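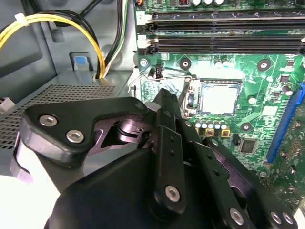
渡船

卡塔琳·海吉在杰恩代尔下车的时候，末班渡船已经开走了。售票窗口里的灯还亮着，玻璃上贴着夏季时刻表，纸角卷了起来。她敲了敲窗。

“明早六点。”里面的人说。

“有没有别的办法过去？”

“没有。”

他低头继续织一样东西，灰色的，看不出是袖子还是袜子。卡塔琳把箱子拖到候船室，在靠墙的长椅上坐下。箱子里有两件换洗衣服，一双黑皮鞋，还有父亲的闹钟。闹钟是坏的，走一会儿停一会儿，她用毛巾把它裹了两层。

父亲在对岸的维罗住了十八年。她去看过他四次，最后一次是前年五月，两个人为了一块地吵了一架。地不大，在屋后，种过土豆，后来什么也不种。她主张卖掉，父亲说等他死了再卖。现在他死了，公证人安图内斯来信请她过去签字。

候船室里还有一个男人，坐在暖气片旁边吃煮鸡蛋。他把蛋壳剥在一张报纸上，剥得很慢。吃完一个，他把另一个递过来。

“我不饿。”她说。

“那就留着。六点的船常常七点才开。”

她接过来，放进大衣口袋里。鸡蛋还是温的。

男人叫马泰·埃尔德什，以前在渡船上管发动机，管了二十七年，退休后搬到这边和女儿住。今晚他送外孙去坐车，回来走累了，进来歇一歇，歇着歇着就不想动了。

“你去维罗找谁？”

“办点事。”她说，过了一会儿又说，“我父亲的房子。”

他问是哪一栋。她说是坡上那栋，绿门，水井边上。他点点头，把报纸连同蛋壳折起来，折成一个小方块。

“你父亲欠我一把锯子。”他说。

卡塔琳不知道该怎么回答。她从钱包里往外拿钱，他摆了摆手。

“不是这个意思。锯子应该在棚子里，挂在门后面，木把上缠着蓝胶布。你看见了，就让船上的人捎过来。没看见就算了。”

“他借去做什么？”

“锯梨树。”

屋后那块地上有过一棵梨树，她小时候爬过，右边膝盖上的疤就是那时候留下的。上次去，树还在。

“什么时候锯的？”

“前年，夏天快完的时候。他说要把地腾出来，女儿要卖。他一个人锯了三天，我说我去帮忙，他不要。后来他把木头堆在墙根，盖了油布。他跟我说，梨木好，可以打一张小桌子。”

“打了吗？”

“那我就不知道了。我没再过去。”

外面起了风，窗框响了一阵。售票的人出来锁门，看了他们一眼，把候船室的灯留着，自己骑车走了。马泰也站起来，扣上外套，扣子错了一颗，他解开重新扣。

“冷的话，把椅子挪到暖气这边。”他说，“后半夜它还热一会儿。”

他走以后，她把箱子挪了过去，椅子太重，没有挪动。她坐在箱子上，背靠着暖气片。闹钟不知怎么走了起来，隔着毛巾也听得见。走了一阵，停了。

她想起那次吵架的最后，父亲什么也没说，去灶上热汤。她以为他是不想理她。汤端上来太咸，她喝了半碗，第二天一早就走了，他送到码头，替她提着箱子，在跳板前面放下。那天她在船上没有回头看，她晕船，一直盯着自己的鞋。

天快亮的时候她把鸡蛋吃了。没有盐。

船是六点四十分来的，船身上漆着名字，“赫托塔尔号”，白漆掉了一些。收票的是个年轻人，帽子太大，压着耳朵。她问他，从维罗往这边捎一把锯子，要不要买票。

“多长的锯子？”

她用手比了一下。其实她没见过那把锯子。

年轻人想了想，说这个不要票，但是要用布包好，写上名字。她说她有毛巾。

船离了岸，她站在船舱外面，扶着栏杆。对岸还看不清，只有几处灯，坡上那一片是黑的。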